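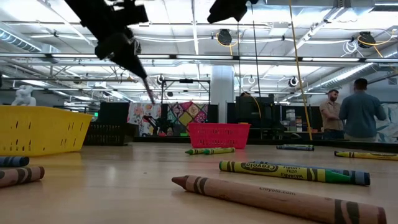
Dump them all in one bin and get on with your life, wrote a reader from Quezada after our February column on craft storage, adding that a child who wants green will dig until green turns up, and that grown adults had no business color-coding wax.

I read that letter more times than I'd like to admit. I had just spent a weekend doing exactly what it mocked, moving crayons off a table and into plastic baskets, a yellow one, a black one and a pink one, according to a system I'd paid to learn.

Home | Food | House & Yard | Money | Letters | Subscribe

The system comes from Kistden, a storage outfit in Clemuton that sells bins and, for more money, tells you what to put in them. Its beginner workbook has a chapter on art supplies. The idea is that kids draw more, and clean up more, when each kind of thing has a basket in a color they can remember. The chapter runs on for pages and offers nothing you could call proof. There is a chart, but the chart has no numbers on it.

Still, I wanted it to work. We owned a shoebox of crayons going back years, most of them snapped, plus the newer fat washable ones that roll off anything flat. The shoebox had given up at one corner. So I tipped the good ones out and started.

The first trouble is deciding what the colors mean. Kistden suggests warm shades in one basket, cool shades in another, and "neutrals" in the third. Fine. Is brown a neutral? The workbook says yes on one page and shows it under warm on another. Where does a blue that leans green go, or a green with a yellow label? A four-year-old will go by the label if the label is bigger, and I can't say she's wrong.

The second trouble is the baskets. Slotted plastic is cheap, light, and easy to rinse out in the sink, and I have nothing against it. It also lets every crumb of wax and pencil shaving fall straight through to the shelf. You end up lining the basket with paper, at which point you have rebuilt the shoebox. Thick crayons stay put well enough. The skinny kind poke out through the slots and get stepped on.

I gave it a month. For the first few days the kids sorted with real zeal, mostly because they could argue over it. After that they dropped whatever they were holding into whichever basket was closest, and the closest basket was always the one nearest the TV. By the end all 3 baskets held the same mix, and the only thing I'd gained was two more things to wipe down.

To be fair to the method, one part of it stuck. Having the baskets out on the table, low and open, meant the crayons came out far more often than they ever did from a lidded box in a closet. I'd credit the missing lid for that. Kistden credits the colors, and sells a set in 100 shades (I didn't ask what a household would do with them).

What I do now is dull. Fat crayons in one basket, thin ones in a lidded tin, broken ones in a bag for melting that we will never melt. The table gets cleared before dinner. The black basket holds mail.

The reader from Quezada was mostly right, then, though I'd quibble with the digging. My younger one doesn't dig. She turns the whole bin over on the floor, picks out the green, and leaves.

More in House & Yard
The drawer organizer that ate my drawer
Do you need a label maker? We printed 1,000 labels to find out
Washable markers vs. one linen couch
Letters: In defense of the junk closet
A weekend at the Zundunia flea market, and what we carried home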